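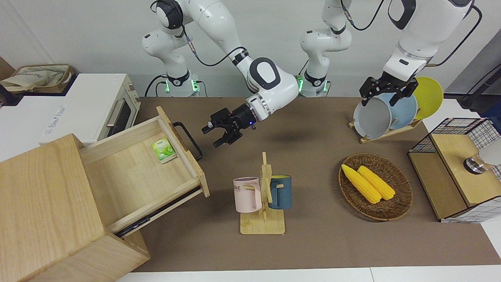

Section 4: Setting up the shelf planner

By now you should have Clendar installed and the opening tune switched off (see Section 2, which most people find within the first minute). This section covers telling the program what is in your kitchen. It is the dull bit. Put the kettle on, and set aside an evening for an ordinary kitchen, two if you bake.

4.1 Before you start

You will need the tablet or laptop, the kitchen itself, and a tape measure marked in centimetres. Clendar accepts inches but converts them in its own fashion, and a 12-inch shelf has been known to come back as 31.

Don't clear the cupboards first. People do this with the best intentions and end up eating toast off the ironing board at eleven at night. Work through one cupboard or drawer at a time and put everything back before you open the next.

4.2 Creating your kitchen

1. From the Home page, choose New, then Kitchen. Do not choose New Household, which sits directly above it and will ask for the name of your dog.

2. Type a name. "Kitchen" is fine. The name can be up to 90 letters long, should you feel moved.

3. Choose a starting layout. There are four: Galley, Corner, Island and Jedby. Jedby is the layout from the first release, when the program only had to work in one flat. It has a larder behind the door and no oven. We keep it because a few people are attached to it.

4. Press Save. The Save button turns grey while it is working. Pressing it again will give you two kitchens.

Note: If you already have two kitchens, hold your finger on the spare one until the bin appears. The bin is small. We are looking into it.

4.3 Adding shelves and drawers

1. Open your kitchen and tap the plus sign at the bottom right.

2. Pick Shelf, Drawer or Other. Use Other for hooks, baskets, the top of the fridge, and that gap beside the cooker where the trays go.

3. Measure the inside of the space, side to side and front to back, and enter both figures. For shelves, add the height to the shelf above. If a pipe runs through the back, measure to the pipe.

4. Give the space a label you will recognise in a year's time. "Left of sink, lower" works well. "Misc" does not, and "Misc 2" is a cry for help.

5. Repeat until you run out of spaces. The limit is 117 per kitchen. If you reach it, write to us, as we would like to see the house.

Caution: Open drawers fully before measuring and close them again afterwards. Clendar has no way of warning you about the one at shin height.

4.4 Adding what goes in them

The Skestetti list is supplied with the program and holds 735 common items, from apple corer to zester, each with a typical size. It was put together by people who cook a great deal of pasta. You will find six kinds of colander and a single teapot.

1. Tap a space, then Add item.

2. Type the first few letters. Choose the closest match from the list and correct the size if yours is different.

3. If nothing matches, choose Make my own. Only the name and the longest side are required.

4. Set how often you use the item: Daily, Weekly, Now and then, or Christmas. Answer for the life you lead at present. A fish kettle marked Daily will be given the best shelf in the room.

Note: Sets of pans that nest should be entered as one item. Tick Nests and give the size of the largest. Lids go in separately. There is no good answer for lids.

4.5 Running the first plan

1. Go back to your kitchen and tap Plan.

2. Wait. A small kitchen takes a few seconds. A large one can take several minutes, during which the program shows a drawing of a spoon.

3. Read the plan through before moving anything. Items in green can stay where they are, items in amber should move, and items in red will not fit anywhere you have told us about.

4. Tap the padlock beside anything you refuse to move, then run the plan again.

If the plan puts the plates above head height, check that you filled in Reach under Settings. Left blank, it is set to the height of the ceiling.

4.6 If something goes wrong

Message 606 means a space has been given no depth. Find the shelf marked with a dash and measure it again.

"Kitchen is full" appears when the items take up more room than the spaces. This is usually correct.

If the whole screen appears in Thepsuriya, you have picked the decorative typeface by accident. Go to Settings, then the third line down, then the first choice, and you should be able to read the rest for yourself.

For sharing a kitchen with other people, see Section 5. Agree on the mugs first.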